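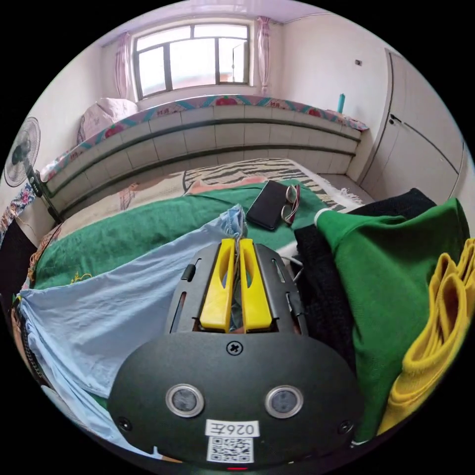 Fig. 1. Hand-held gripper, fingers closed on light blue cloth. Unit 026.

Unit 4 handout: showing a robot a task by hand
Covers lecture + lab prep. Read before lab. Bring the Petridis log sheets.

Two ways to collect a demo

1. Remote control (teleop). Operator drives the real arm with a leader arm, joystick or headset. Good: the robot's own joints get recorded, so whatever you record the arm can do. Bad: slow, tiring, no feel in the fingers. Cloth is the worst case.

2. Hand-held gripper. You carry the tool, camera looks down past the fingers. No arm in the room. Good: fast, natural, works in any house. Bad: your wrist can go places the arm can't. Have to filter those out afterwards.

Our numbers from the August shirt task: teleop 33 demos in a session, hand-held 104. Same operator, same time slot. Of the 104 we kept 68 after filtering. Still well ahead.

What gets saved per demo
- video from the tool
- tool pose over time (position + rotation)
- finger opening
- start and stop marks
NOT saved: force. If you squeeze harder nothing in the data says so. Keep this in mind for thin fabric.

Cloth is hard, why
A box has one pose. A shirt has no single pose, every wrinkle is a new state. So the policy has to see many starting shapes. Don't lay it out neat every time. Drop it, toss it, turn it inside out now and then. If all your demos start the same the robot learns one start and nothing else (see the Plirosgate results from lecture, worked on the flat shirt only).

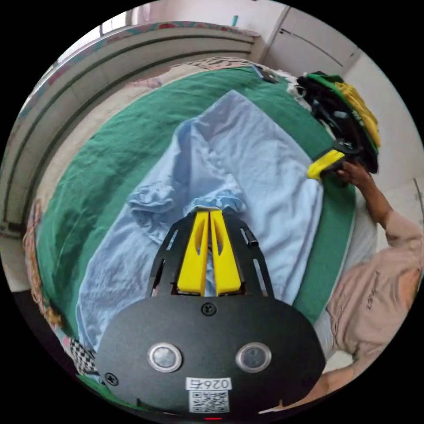

Contact points come next, and this is where most demos get thrown out. Pick a spot the camera can see before you close. Collars are decent because the cloth is doubled and folds stand up for the fingers to get hold of. With a light blue shirt face up on a dark green sheet, fingertips down at the collar, the edge of the cloth is easy to find against the background, so label that kind of demo first. White on white leave for later. Approach slow, pause, close, pause, lift. The pauses look silly but the Tundano segmenter needs them to cut the clip in the right place.

Common mistakes (from last years labs)
- Moving while closing. Blurs the one moment that matters.
- Second hand helping. The robot has one gripper, dont smooth with your free hand unless the task says two-handed.
- Tool too high. Fingers never reach, you end up pinching air.
- Fixing a bad grasp and keeping it anyway. Keep it only if you tag it "recovery". Those are useful, untagged ones are not.
- Starting the recording before the tool has tracking. Check teh viewer first.

For lab
Groups bring one shirt, any color except white. 40 demos per group, hand-held. Then the same task by teleop on the Cetdale arm, as many as you get in the time left. Log every failure, with a word or two on what went wrong (slip, missed, lost tracking).

Write-up, one page: keep rate for both methods, your worst failure type, what you would change in the start positions. Due 1/10/18, paper copy or upload.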